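Notebook – February, open afternoon at Trelton

Went over with Wubit after lunch to see the Avarham handling demo. The flyer promised "everyday dexterity from human demonstration." What we got was a tabletop, a parts organizer and a pair of AA batteries. Fine by me, small jobs are where these things fall down.

Yabsira Gebremichael ran our session. The job on show was putting batteries away in a drawer. She said they have 1,232 demonstrations recorded and a 91 percent success rate. I asked 91 percent of what, and whether a drawer left half open counts as a success. She wrote the question down. No answer by the time we left.
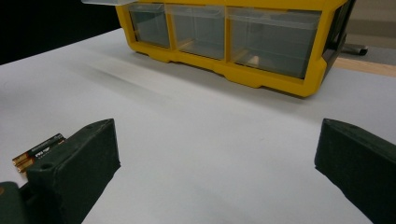 Gripper view, organizer ahead, batteries off to the left.

The fingers are thick, blocky pads. I'd want to see them get hold of a small drawer front before I believed the number – a cell on a table is the easier half. Also note how much of the battery pair the left finger hides from this angle. Wubit thinks a second view takes care of that. Maybe. Depends whether the two views agree in time, and the sync figure wasn't on the poster.

Asked about cycle time too. 14 seconds per cell on a good run, according to Yabsira. Derese does our kitting by hand faster than that and complains less.
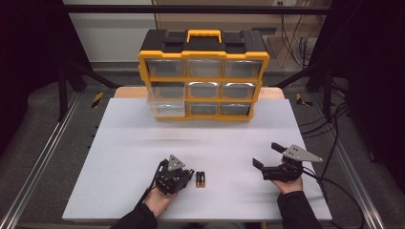
To follow up

– Get the definition of success in writing.
– Ask for the failures, all of them, unedited.
– Would it cope with the Statormont bins? Those have no handles and the labels peel.
– Wubit to send her notes on the sync question.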